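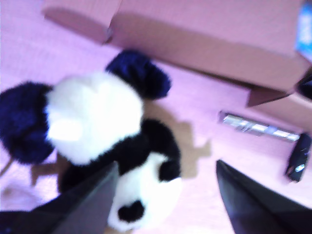 *A plush panda on a pale floor.*

**Bunar runners move up to the second group of the Flandov hill league**

The Bunar running club will start next season in the second group of the Flandov hill league. The promotion was decided at the last race of the spring series, on the forest course above Sullar, where the club finished second in the team result and collected the points it was still missing.

The race had 300 runners on the start list, which is the full limit for this course. The forest owner does not allow more, and the organisers closed the entries in May. The start was at nine in the morning from the sports field in Sullar. From there the route goes up the old timber road, crosses the stream two times and returns by the meadows. The length is 24 kilometres for men and women together, with the same climb as last year.

Bunar sent two complete teams, one in the open category and one in the veterans. The open team was only fifth at the first control point, but on the long descent it gained three places. The veterans finished fourth in their category and keep their present position in the table. The team from Um won the day and also the whole series, for the second year in a row.

In the final table of the third group Bunar has 26 points, two more than the next club. Only the first two clubs go up, so the last kilometres at Sullar were quite important. A protest about a missing ribbon near the stream was discussed by the referees after the race. They decided that all the runners had passed the same way and that the result stays valid.

The second group will mean longer travel for the club. Its calendar has six races, and two of them are on the far side of the Um valley, where the train does not go. The club is asking members who have a free place in the car to write this on the list in the changing room before the end of June. Petrol will be shared between the passengers, as it was this spring.

For the new season the team also needs more women. The rules of the second group say that at least two women must score in each open team, while in the third group one was enough. Members who have not raced before are welcome to try. Training on hills continues through the summer, every week at six in the evening, from the car park below the Bunar chapel. Please bring a head torch from September.

Club licences for the league must be renewed before the first autumn race. The fee stays the same as this year, and juniors do not pay. The forms can be collected at training or at the club room when it is open. Runners who change to Bunar from another club need also a signed release from the old one, and the league office in Flandov accepts it only on paper.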